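The Bin Test
Can a robot do the dull part of the job yet?
By Lindsay Maihi
Dec 28, 2020

Ask Montserrat Miranda what she'd hand over to a machine first and she doesn't pause. Kitting! At the Kiltano repair shop in Nekuvville, that means filling trays with the parts for one job, so the person at the bench never has to get up and hunt for a wire. She has done it by hand for seven years, and she'd love to stop.

I spent a week in August watching robots try, and I came home more excited than I expected to be. These arms have been welding cars for decades, but a car door is stiff and always the same shape. A wire flops. It hooks onto its neighbor, and it never lies the same way twice. Any five-year-old can pull one out of a box — for a robot it's a real puzzle, and a lovely one to watch being worked on.
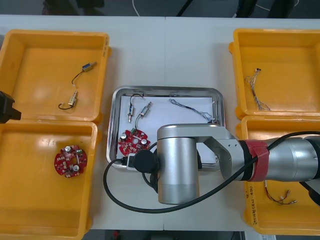
Parts for the job: round red circuit boards, wired assemblies and loose bundles of wire, sorted between yellow bins and a paper-lined steel tray.

The boards are the easy bit. They're flat and firm, and they stay put while the arm makes up its mind. Abilio Campos, who writes the picking software, showed me a log of 200 board picks with not one drop. Then he scrolled down to the harnesses and laughed. Out of 200 tries there, 31 had ended with the wrong wire, two wires at once, or nothing at all.

"Last year I wouldn't have shown you that page," he said.

Speed is the other catch. Miranda fills a tray while telling you about her weekend. The robot stops to look, moves, and looks again, and I drank most of a coffee during one tray. But it was a full tray, and the next one was full too.

And at home? Hilde Bakker, whose group at Nolte works on laundry and dishes, thinks the shop floor will get there well ahead of the kitchen. A shop can decide that wires always go in the same bin. Her own kitchen, she says, has a drawer with batteries, string and a cheese slicer in it, and she can't find things in there either. Her team's robot folds towels now. Fitted sheets are still a long way off.

Miranda has asked to have an arm at her bench for the spring rush. She wants it on boards only to start, and she'll keep doing the wires herself.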